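3. Setting up the receipt printer

This section covers the Ciden receipt printer as supplied with the Brikar till. If you bought the printer by itself, skip step 5, then come back to it when you find you need it.

3.1 Before you start

Unpack the printer, the power supply, the data cable and one starter roll of paper. The starter roll prints 200 receipts of ordinary length, fewer if your shop is the sort that puts its returns policy, its opening hours and a poem on every one.

Take off all the blue tape. There is a strip under the paper cover that most people miss, and the printer makes an alarming noise when it finds it.

Note: The leaflet printed in very small type is the safety leaflet. Please read it. It was a lot of work for someone.

3.2 Choosing a place

Stand the printer on a flat counter, within reach of the till and out of reach of small customers. Leave 30 cm clear in front so that receipts can come out without folding back into the slot. The printer will work on its side if you must, but see 3.6 for the setting, and expect the receipts to fall on the floor. 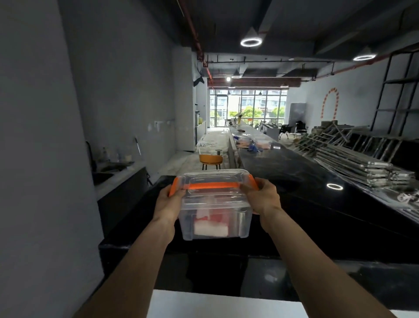
Paper rolls dislike sunlight, steam and being kept loose in a drawer with the pens. Heat turns them grey, damp makes them swell, and a roll that has been sat on will never feed straight again. Store spares on end, in the dark if you can. If they have to live near the counter, use a lidded box with proper latches, such as the clear one with an orange handle on each short side, then put the box in a cupboard. A clear box lets you see how many rolls you have left, and it also lets the light in, so the cupboard matters.

3.3 Connecting the cables

1. Make sure the power switch at the back is off.
2. Push the power plug into the round socket until it clicks. If it doesn't click, it is upside down. If it still doesn't click, it was the right way up the first time.
3. Connect the data cable to the square socket.
4. Run both cables through the clip on the base and close the clip.
5. Connect the other end of the data cable to the till port marked with a small picture of a printer. The port with a small picture of a drawer is for the drawer.
6. Switch on. The green light blinks, then stays on.

Caution: Do not plug the drawer cable into a telephone socket. It fits beautifully and does neither of them any good.

3.4 Loading the paper

1. Press the grey catch and lift the cover all the way back.
2. Peel off the glued end of the roll and throw it away.
3. Drop the roll in so that the paper unwinds from underneath, towards you.
4. Pull out a hand's width of paper and hold it straight.
5. Close the cover with both thumbs, one at each corner. It should click twice.
6. Tear off the loose paper against the metal edge.

If your first receipt is perfectly blank, the roll is in back to front. Only one side of the paper takes print. Scratch it with a fingernail: the side that goes dark is the side that should face up as it leaves the slot.

Caution: The metal edge is a blade. The print head, just behind it, gets hot. We suggest keeping your fingers away from both.

3.5 Printing a test page

Hold down the feed button while switching the printer on, and let go when you hear it start. The test page has 34 lines. The last one reads END OF TEST. Anything after that is not from us.

Check that the letters are even from left to right. Faint letters down one side usually mean the cover has clicked once instead of twice.

3.6 Settings worth changing

Most shops can leave the settings alone. Two of them come up often enough to mention.

Darkness. Set to 3 out of 5 when it leaves us. Jarmila Urban in our repair room asks us to say that 5 wears out the head and that she can tell.

Beep. The printer beeps when paper is low. You may turn this off in the Sound menu, and the paper will then run out quietly.
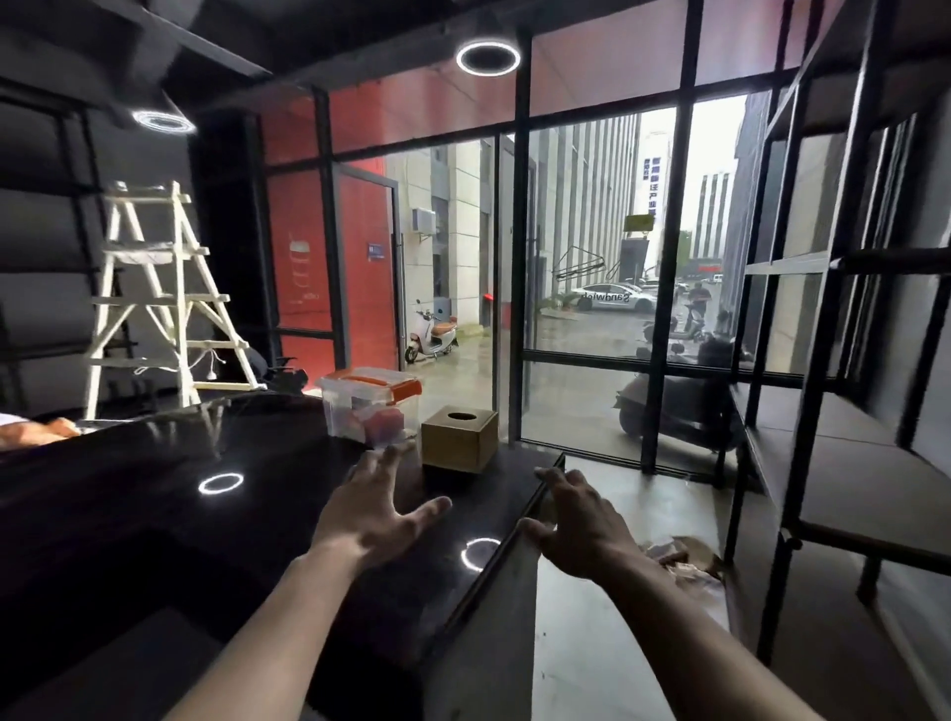 Fig. 2. Glossy black counter with a cardboard tissue box and a clear storage box.

3.7 Cleaning

Clean the print head once a month, or after every 28 rolls in a busy shop.

1. Switch off and wait until the head has cooled. Ten minutes is plenty.
2. Open the cover and take out the roll.
3. Wipe the head gently, in one direction, with a Skundard cleaning pen.
4. Blow out the paper dust. Close your eyes first.
5. Leave the cover open until the head is dry, then put the roll back.

Caution: Paper tissues shed fluff and should be kept for noses. Kitchen spray, furniture polish and whatever you use on the windows are also unsuitable – Juraj Kováčik, who wrote the first version of this guide, tried them all on the same printer.

Replacement heads and cleaning pens are sold by Lins. Quote the number on the underside of the printer, and take the roll out before you turn it over to look.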